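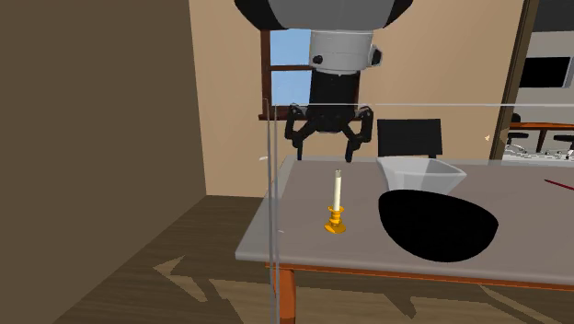

*Gripper open, candle below.*

# Ernwood Capillary Mat, 60-foot roll

We held off carrying capillary matting for years. Most of what we were offered was felt with a price on it, and the sales sheets all promised that hand watering was over. It isn't over. The Ernwood mat is the one we agreed to stock, and we would still ask you to read this page before you buy a roll.

**Price:** $190 per roll
**Length:** 60 feet
**Layers:** 2 (absorbent base, perforated black cover)
**Sold by:** the full roll only, we don't cut

## What it does

The mat lies flat on a level bench. You wet it with drip line or a hose, and pots with holes in a flat base draw water up through the bottom. Leaves stay dry, which matters with African violets, cyclamen and anything else that spots or rots at the crown. Small pots do best. We run ours under four-inch foliage plants and have been fairly happy with it.

## What the maker says, and what we think

Ernwood says the mat "waters evenly across the whole bench." On a level bench, maybe. Ours had a dip at one end that we had never noticed, and the pots there sat wet while the high end dried out. Put a level on your bench first. If it's off, fix the legs before you spend the money.

Ernwood also says the cover stops algae. It slows algae down. By the second summer we had green along both edges and around every pot that had been left in one place too long. It hosed off, mostly.

As for saving water, the brochure gives a percentage and no word on how it was measured. We left it off this page. If you currently water with a hose and half of it lands in the aisle, you will probably use less. If you already run good drip, we doubt you'll see a difference.

## Before you order

- Pots with a raised foot or a rim underneath won't touch the mat. They will not draw water, whatever the brochure shows.
- A coarse bark mix doesn't wick well. Orchid growers, skip this one.
- Water each pot from the top once when you set it down. Dry soil won't start drawing by itself.
- Fertilizer salts build up on the soil surface. Flush from the top every few weeks.
- Root-through happens if you leave plants too long. The cover has small holes and roots find them.

## Compared with the other one we get asked about

Oltmanns makes a thicker mat with a stitched cover. It holds more water and it costs more – and it's heavy enough when soaked that we wouldn't put it on light wire benches. Ilari Ahonen at our Tasgate greenhouse prefers it for ferns. The rest of us don't think the extra money shows up in the plants, but he has been growing ferns longer than we have, so take that for what it's worth.

## Ordering

Rolls ship from Tasgate. We had 600 rolls come in for the season and don't plan to reorder before November. Unopened rolls can come back for a refund, less freight. Once a roll has been wet it's yours.

If you're not sure about your pots, buy one roll and try one bench. Please don't refit the whole house on our say-so, or on Ernwood's.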